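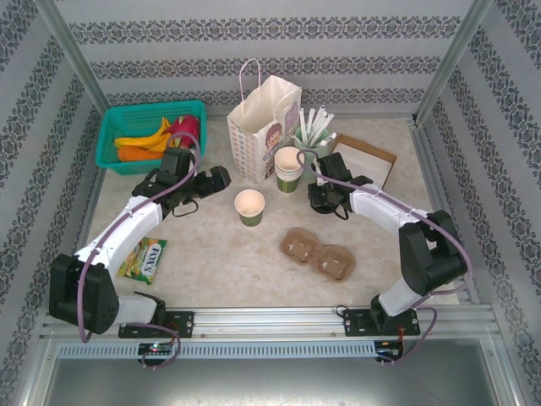

Fig. 1. Damask ornament in horizontal bands, with a mottled stone pattern on the work surface.

Week 4: Pattern repeat in printed surfaces

Damask began as a woven cloth. The figure and the ground were made by a change of weave, often in a single colour, and the light did the rest. Printed damask copies the outline and swaps the change in sheen for a change in tone. Keep this in mind when you write up your colour samples.

Terms for the quiz:
Block repeat: the unit is stacked directly above and beside itself.
Half-drop: each column moves down by half the height of the unit.
Ground: the area behind the motif.

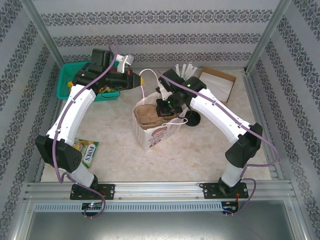 Fig. 2. Dark motifs on pale grey, three walls.

Banding interrupts an all-over repeat and gives the eye a horizontal line to follow. It also makes a crooked hang easy to spot. Stone effects work the other way. The veining has to hide the join, so avoid any streak strong enough to be recognised when it comes round again. 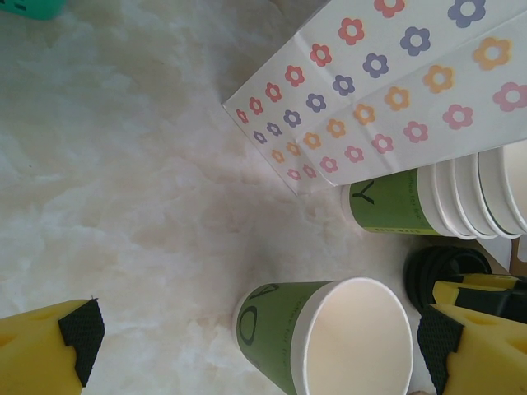 Muthoni Nyaga
Lecturer, Surface Design

Small florals are often set in diagonal rows, with the colour changing from row to row. Draw one five-petaled flower and recolour it before you draw a second.

Assignment: one half-drop repeat on paper, 40 cm wide, marked out of 100. Due 11/13/23.

Related handouts
Week 3: Motif and ground
Mixing greys for block printing
Reading the Mollel sample book
Hanging and matching paper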